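## 4. 「回す」はどこまでを含むか

### 4.1 資料と前提

前節で見たとおり、Trokironコーパスの家事談話部分から抜き出した発話は2,000件で、そのうち1,002件に動詞「回す」が現れる。半数をわずかに上回るこの数字を最初に見たとき、筆者らはかなり興奮した。「洗う」でも「洗濯する」でもなく、機械の動きを写しただけの動詞が、Wasvilleの日本語話者家庭の会話でこれほど働いているのである。「扇風機を回す」や「ビデオを回す」のような例は前節の段階で除いてあるので、この1,002件はすべて洗濯に関わる「回す」と考えてよい。

協力世帯は14で、話者の年齢も日本語の使用歴もさまざまである。録音は居間と台所を中心に行われたため、洗濯機のそばでの発話は思いのほか少ない。多くは「今から回すけど」「もう回しちゃった」のような、離れた場所にいる家族への呼びかけや報告である。この偏りは欠点にもなりうるが、本節の関心からはむしろありがたい。相手に洗濯機が見えていないところで交わされる「回す」は、話し手がどこまでを一つのまとまりと捉えているかを、言葉だけでよく伝えてくれる。

注釈にはPlimeroを用い、Moataz BenjellounとLindsay Cartwrightが独立に作業した。判断が割れた箇所は音声に戻って話し合い、それでも決まらないものは「未定」の札を付けて残した。未定の用例は読んでいて実に楽しく、4.4で改めて取り上げる。

### 4.2 工程の区切り

分析に先立ち、洗濯に関わる一連の動作を6段階に分けた。

| 段階 | 内容 | 典型的な動詞 |
|---|---|---|
| A | 集める | 出す、集める |
| B | 分ける | 分ける、よける |
| C | 入れる | 入れる、突っ込む、放り込む |
| D | 運転する | 回す、かける |
| E | 取り出す | 出す、取り出す |
| F | 干す・乾かす | 干す、広げる |

この表を作るだけでも、面白いことがいくつも見えてくる。まず「出す」がAとEの両方に立っている。「洗濯物、出しといて」と言われて、衣類を脱衣所へ持っていくのか、機械から取り出すのかは、文だけでは決まらない。実際の会話では時刻と順番がほぼ意味を決めていて、聞き返しはまれである。朝の7時の「出しといて」と夜の9時の「出しといて」では、同じ家族の中で指す動作がきれいに入れ替わる。

次に、Cの動詞の豊かさに目を引かれる。「入れる」のほかに「突っ込む」「放り込む」「押し込む」「ぶち込む」があり、ある世帯には「ほうる」しか使わない話者もいた。乱暴さの度合いで並べたくなるが、談話の中での使われ方はそう単純でない。「突っ込む」は自分の動作について使われやすく、相手の動作に使うと軽い非難が混じる。「突っ込んどくね」は気安い約束で、「また突っ込んだでしょ」は苦情である。動詞そのものは同じなのに、人称が変わるだけで響きがこれだけ違う。

Dの「かける」にも触れておきたい。「洗濯機にかける」は受け皿としての機械に目が向き、「洗濯機を回す」は機械の動きに目が向く。では「洗濯を回す」はどうか。規範的な文章では避けられることもある形だが、Trokironではごく自然に使われており、言い直しの対象にもなっていない。目的語は洗濯機から洗濯へ、さらに「白いの回す」「タオル回す」と洗濯物の側へ移っていく。回っているのは何か、という素朴な問いがここで俄然おもしろくなる。タオルは確かにドラムの中で回る。しかし「白いの回す」と言う話者が思い描いているのは、布の運動よりも、白いものを一度に片付けるという仕事の単位であろう。
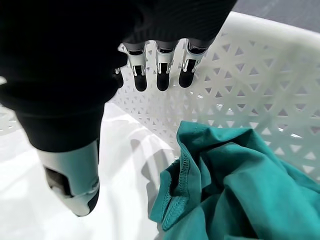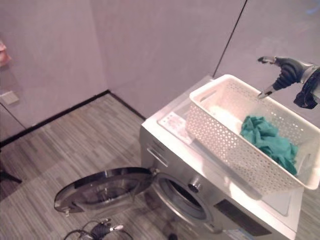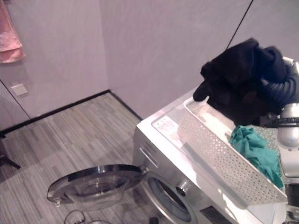
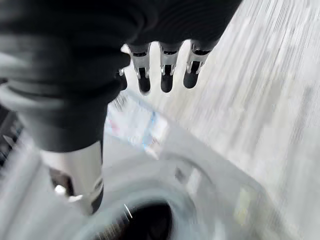
**図3** 洗濯まわりの手元(1枚目・4枚目)と、扉を開いた前面投入式洗濯機(2枚目・3枚目)。

Hacer Soyluからは、草稿の段階で次のような異論が寄せられた。6段階の区切りは分析者の机の上でできたもので、話者にとってCとDの境目など存在しないのではないか。入れて、閉めて、押す。これは一息の動作であり、そこに線を引いてから「回すは線をまたぐ」と驚いてみせるのは順序が逆だ、という。さらに、トルコ語で家族と話すときには「機械に投げる」に当たる言い方一つで運転開始まで済ませることがあり、日本語の「回す」だけを特別視する前に、ほかの言語の一息も聞いてほしい、とも書き添えてあった。

筆者らはこの指摘を大いに歓迎する。区切りが先にあるという批判はもっともで、段階表は仮の物差しにすぎない。そのうえで、CとDを分けておくことには記述上の利点が残ると考える。次の対話がそれを示している。

> (7) 甲:回した?
> 乙:入れてはある。
> 甲:回してないんだ。

乙は「いいえ」と答える代わりにCの完了を申告し、甲はそこからDの未完了を引き出している。「は」の対比がここで見事に働く。もし二人にとってCとDが完全に溶け合っていたら、この答え方は成り立たない。普段は一息に束ねられている工程が、滞ったときにだけほどけて、個別の名前を取り戻すのである。Soyluの言う「一息」とこの「ほどけ」は、両立する観察だと筆者らは受け取っている。投げる動詞の問題については、対照資料を集めて別の稿で扱いたい。

### 4.3 前への広がり、後ろへの広がり

では「回す」は実際に何段階を覆うのか。用例を読み進めると、広がり方に向きがあることに気づく。

前への広がりは、依頼と申し出の文脈に集中する。「悪いけど回しといてくれる?」という依頼は、ボタンを押すことだけを求めているとは限らない。洗濯物がまだ部屋に散らばっているなら、A、B、Cがまとめて含まれる。頼まれた側が「何を?」と返す例があり、その答えは「かごのやつ」「全部」「青いの以外」と実に多様である。この「何を?」こそ、AとBがどこまで済んでいるかを問う、短くて効率のよい質問になっている。

後ろへの広がりはずっと起こりにくい。「回しといた」という報告を受けて、干すところまで終わったと理解する聞き手は、資料全体を見てもほとんどいない。むしろ「回しといた」は、後続のEとFを相手に渡す合図として聞かれやすい。次の例はその典型である。

> (8) 甲:回しといたよ。
> 乙:じゃあ私が干すのね。
> 甲:いや、そういう意味じゃなくて。
> 乙:そういう意味でしょ。

笑いながらのやり取りだが、含意の取り消しがここまで公然と拒まれる例は珍しい。甲は文字どおりの報告に戻ろうとし、乙は慣習がすでに意味になっていると主張する。この世帯では、回した人は干さない、という取り決めが口にされたことは一度も録音されていない。それでも乙には確信がある。語用論の教科書にそのまま載せたいような四行である。

乾燥まで一台で済む機種を使う世帯では、事情が少し変わる。こうした世帯の「回す」はDからFの一部までを含みうるので、「乾燥まで回す」「洗いだけ回す」という限定が現れる。「まで」と「だけ」が動詞の覆う範囲を調節する目盛りとして使われているわけで、助詞の仕事ぶりにはつくづく感心させられる。機械の機能が増えると、動詞を新しくするより先に、助詞で範囲を測るようになる。掃除や食洗機の談話にも同じ傾向があるかどうか、ぜひ確かめたい。食洗機については「回す」の使用がすでに多数見つかっており、洗濯からの類推で広がった可能性がある。

### 4.4 未定の用例から

最後に、注釈者二人の判断が最後まで一致しなかった例を挙げる。

> (9) もう一回回すか、これ。

Benjellounはこれを通常のDと見た。二度目の運転である。Cartwrightは、発話の直前に衣類を振るような音が入っていることから、一度取り出したものを戻す動作、つまりEからCへの逆行を含むと見た。どちらの読みも捨てがたい。録音には話者の独り言しか残っておらず、返事をする相手がいないため、4.2で使ったような応答からの推定も利かない。

似た例に「回し直す」がある。「洗い直す」は汚れが落ちていなかったことを匂わせるのに対し、「回し直す」は原因を問わない。取り出すのを忘れていた場合にも、洗剤を入れ忘れた場合にも、設定を間違えた場合にも使える。失敗の中身を伏せたまま、やり直しだけを告げることができる便利な語である。Brahim Sqalliは、Amrani地区の聞き取りで、ある話者が家族の前では「回し直す」、調査者と二人のときには「洗い直す」と言い分けていたことを報告している。一人の話者の例から多くは言えないが、家庭内で責任をどう言葉に載せるかという問題に、この小さな複合動詞が入り口を開いてくれそうで、筆者らの期待は大きい。

なお、「回る」についても一言加えておく。「もう回ってる」「まだ回ってる」は運転中の状態を述べるだけの文に見えるが、応答の位置を調べると、「まだ回ってる」はしばしば断りとして機能している。取り出してほしいと言われた側の返事である。一方「もう回ってる」は、追加の靴下を持って現れた家族に向けられることが多い。自動詞と副詞の二語だけで、片方は時間をもらい、もう片方は締め切りを告げている。この非対称は次節で扱う「まだ」と「もう」の分布に直接つながるので、以下では対象を家事談話全体に広げ、まず台所での用例から検討する。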